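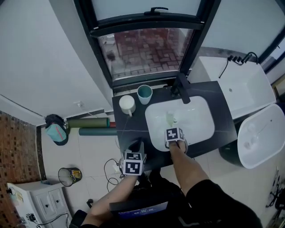 The email arrived at Semosum just before lunch, and it looked like every other email from the company's cleaning supplier. It had the right logo and the right signature block, and it quoted an invoice number that matched one already in the system. The only new thing was a line near the end saying that the supplier had changed banks and that future payments should go to the account below.

The payment went out that afternoon. It was three weeks before the real supplier rang to ask why its bill was overdue.

Semosum is a building maintenance firm in Jorumberg with 22 people on the payroll, and it is the kind of business that invoice fraud is built for. It pays dozens of small suppliers every month. Most of the staff who approve those payments are also answering phones, booking jobs and chasing quotes. The amounts are rarely large enough to make anyone stop and look twice.

The method is usually called business email compromise, although the name covers a few different things. In some cases the criminal has broken into a mailbox and is reading real conversations. In others the message comes from a lookalike address, with one letter swapped or a hyphen added. At Semosum it was the first kind. Someone at the supplier had typed a password into a fake login page, and from then on a stranger was able to read that person's mail.

The stranger didn't do anything for a while. They read. They learned when invoices went out, who they went to and how they were worded. They also set up a forwarding rule in the mailbox, so that any reply mentioning payment went to a folder the owner never opened. When the message about the new bank account was sent, it came from the genuine address and sat in a genuine thread. No spam filter would have had much reason to stop it.

This is what makes the problem awkward for small firms. A lot of the standard advice is about spotting bad emails – look for spelling mistakes, hover over the link, check the sender. None of that would have helped. The email had no link in it and the spelling was fine.

What would have helped is a phone call. Semosum now rings every supplier who asks for a change of bank details, using a number already on file and never one taken from the email. The call takes a few minutes. If the person who handles the account is away, the change waits until they are back, and the supplier is told so. One supplier complained about the delay at first. It has since brought in the same rule.

The firm made other changes over the following month. Any payment over 1000 dollars now needs a second person to approve it, and so does the first payment to any new account, whatever the amount. Staff logins for email and accounting require a code from an app as well as a password. Old accounts belonging to people who had left were closed – there were four of them, and one still had permission to create payments.

Padix, a small consultancy that was asked to review the firm's systems afterwards, spent most of its time on settings that had been there all along. Mail forwarding to outside addresses was switched off for everyone. Sign-in alerts, which had been going to a shared inbox that was hardly ever read, were sent to the office manager instead. The consultancy also asked for a one-page list of who to call if it happened again, printed and kept beside the main phone, with the bank's fraud line at the top.

The bank is the call that matters most in the first few hours. Money sent to a fraudulent account is often moved on quickly, and the chance of getting it back drops with every transfer. By the time Semosum reported its payment, the account had been emptied. A small part was later recovered and the rest was written off.

There was also the question of who should bear the loss. The supplier had done the work and still wanted to be paid. Semosum felt that the supplier's mailbox was where the trouble had started. Neither side had a contract that said anything about it, and in the end they split the amount. Both now include a clause on bank detail changes in their standard terms, setting out how a change has to be made and who is responsible if the steps aren't followed.

Insurance was less use than expected. The firm's policy covered damage to its systems and the cost of restoring data, but payments that staff had made willingly, even if they had been tricked into making them, fell under an optional extra the firm hadn't bought. It added that cover at its next renewal, after answering a long form about how it checks payment requests.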